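An Afternoon at the Sorellow Open Day in Notton

2024-03-31
By Nomvula Joubert

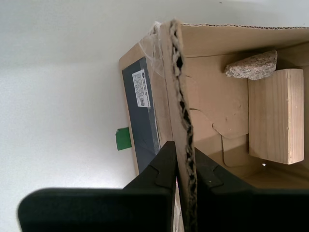
Sorellow moved its packaging automation shop to Notton in December, and the open day was the first time they had let the public in. I signed up because my brother-in-law packs orders for a living and I wanted to see how close the machines are to doing what he does. The short version is that they are closer than I thought on some jobs and nowhere near on others. The station where I spent most of my time was working on box flaps. The gripper has two black fingers, and it takes hold of a cardboard flap with one finger on each side. The box had a rock in it and a block of pale wood, and the torn edge of the flap was ragged enough that you could see the corrugation inside.

Getting there was easy. The building is behind the old feed store, and there is parking for visitors on the left side if you come early. We signed in, got a paper badge and were put into groups of 10. Mine was led by Eliécer Ñahui, who runs the test floor. He talks fast but he answers what you ask.

He told us flaps are harder than they look. A flap bends, it springs back, and two boxes from the same stack will not fold the same way. An old box is worse again. The arm has to grip hard enough to keep hold and not so hard that it crushes the edge. I asked why they don't just use new boxes and he said customers send back returns in whatever they have, so that is what the shop practices on.

They keep a log of every attempt. The screen by the door said 804 for that task. I asked if that was attempts or successes and he said attempts, and that he would rather not give the other number yet. Fair enough.

The second half of the tour was a conveyor line they call Esau, which sorts parcels by size. It was louder than I expected and they hand out foam earplugs. I didn't get as much out of this part — the guide, Mpho Mkhize, was good, but you stand behind a rail and the parcels go by too quickly to follow. If you have kids with you they will probably like this one best.

There was coffee and a table of sandwiches in the front office. The restroom is down the hall past the stairs. The whole visit took 2 hours, and it was free. Wear closed shoes, they do check.

I would go again if they add a station where you can try the controls. Eliécer said they are thinking about it for the next one — no date so far.

Comments

Elmarie Makhubela
We were in the group after yours. They had turned Esau off by then for a belt problem, so we got extra time at the flap station instead. Did you have to book online or did you call?

Nomvula Joubert
Online. The form asks for your shoe size, but you can skip that part.

Nkrumah Nartey
I used to work at Xaba and we tried flap folding with suction cups. It was fine on new board and hopeless on anything dusty. Fingers make more sense to me for returns.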